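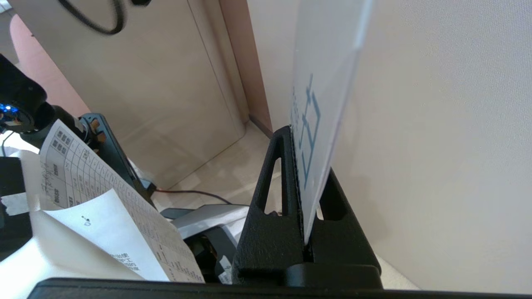 Graletti Door Set is a demonstration kit for teams training policies on indoor tasks. It pairs two-finger wrist-camera grippers with a head view. The slotted fingers hold thin stock such as a translucent printed card upright.

Each order covers 36 room layouts and 2699 episodes.
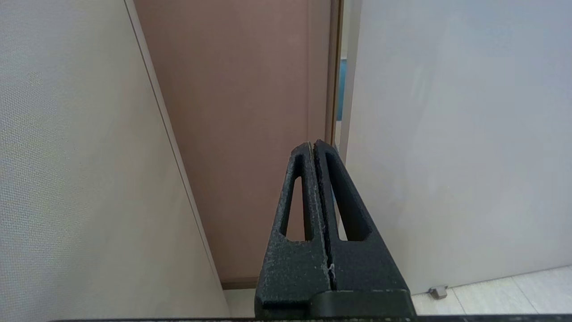
Wrist and head streams share one clock - no resampling needed on import.
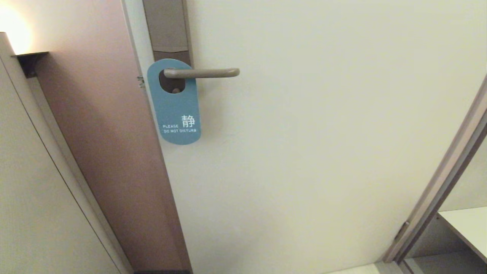
Head view: door hanger on lever handle.

Episodes with a closed, empty gripper are kept and labeled as idle. 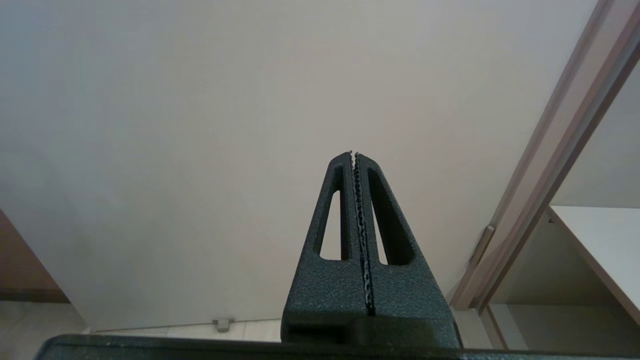 Spare finger pairs ship in packs of 2. Part code: Surkach 11.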